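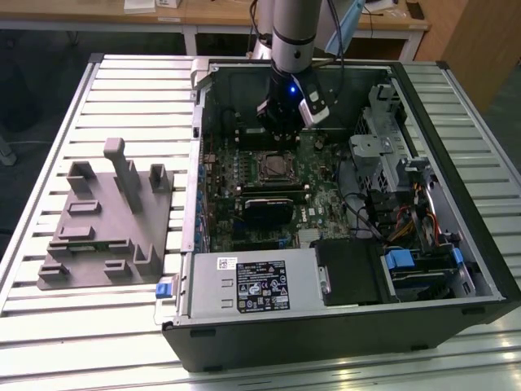

Wednesday, after supper

2022-04-20

The beans are in. I had promised myself they would be in by Easter, and they very nearly were, but then the weather turned on Good Friday and I sat indoors with the seed tin on my knee like somebody minding a parcel for a neighbour. Today was mild and still, with that soft grey light we get in Jerkton when the wind has forgotten about us, and I was out by half past eight with my old green coat on and a flask of tea on the wall.

I put in two rows of broad beans, and then, with what was left in the packet, a little crooked half row along by the water butt where nothing ever does very well except mint. I am fond of that corner all the same. Mum used to stand her washing basket there when she came to stay, and told me every time that I ought to do something with it. Well, Mum, I have done something with it.

The soil was lovely. I know I say that every April, but this year it really did crumble in the hand, and I kept stopping to pick bits up and look at them, so that a job of an hour took me until nearly noon. The robin came down as soon as I put the fork in and stayed the whole morning, sometimes so close that I had to tell him to mind himself. He had a worm as long as my finger and took it off over the hedge towards the Carrasco side, so I think there must be a nest in their ivy.

Lunch was the end of the leek soup with a bit of cheese on toast. Then I went down to the post office with the parcel for Ines (two pairs of socks, the book about lighthouses, and the shortbread, which I hope will get there in one piece) and met Damián Painemal coming out with a roll of stamps and a very long face. His boiler has gone again. He has had the kettle on for washing up since Sunday, and he said he is beginning to feel like someone in a costume drama. I told him he was welcome to a bath here whenever he liked, and he went quite pink and said he would bring his own towel!

We walked back together as far as the bridge. He wants to know whether I shall go on the Prikeo walk again in August, and I said I would think about it, though I had already made up my mind, to be truthful, on the way down the hill. Last year I finished sixty-first out of a field of 100, if finishing is something one can be placed in when it is only a walk with sandwiches. They wrote it on my card, at any rate – 61, with a circle round it – and the card is still on the fridge under the pear magnet. My knee is better than it was then, and I have broken in the boots. The part I look forward to is the long track above the reservoir, where you can hear larks the whole way and everybody stops talking for a bit.

Home by three. I rang my sister and we had a good long natter about the curtains for the back bedroom. She is all for the yellow. I am still for the blue, but I could hear that she had already ordered the sample of the yellow, so I expect I shall be looking at yellow curtains come the summer and telling people how cheerful they are. She asked after the jigsaw too. It is still on the dining table with the sky not done. I did eleven pieces last night and found that three of them belonged to a boat.

Afterwards I had meant to iron, and sat down instead with the new library book, the one by Lekirska that Pauline has been on at me to read since Christmas. It is about a woman who takes over a ferry from her uncle. Not much has happened yet, only fog and a lot of rope, but I like the way she writes about the cold, and about people making each other breakfast without being asked. I read forty pages and let the fire go right down. Pauline will be pleased. I must ring her tomorrow, and ask for her rhubarb tin back while I am about it – or is it that she has to ask me for hers? One of us has the wrong tin.

Supper was an omelette with the first of the chives. They are thin yet, but I wanted to taste something from the garden on the day I planted it up, and they did make the kitchen smell of spring. I left the back door open while I ate and could hear the blackbird going on the Carrascos' chimney, and the children over there being called in, and called in again, and then called in by their full names.

My back is starting to let me know about the beans. I have filled the hot water bottle, and I shall take Lekirska up with me and see if the fog lifts.

To do tomorrow: string for the bean rows, ring Pauline, ironing (really), and look out a clean bath mat in case Damián comes.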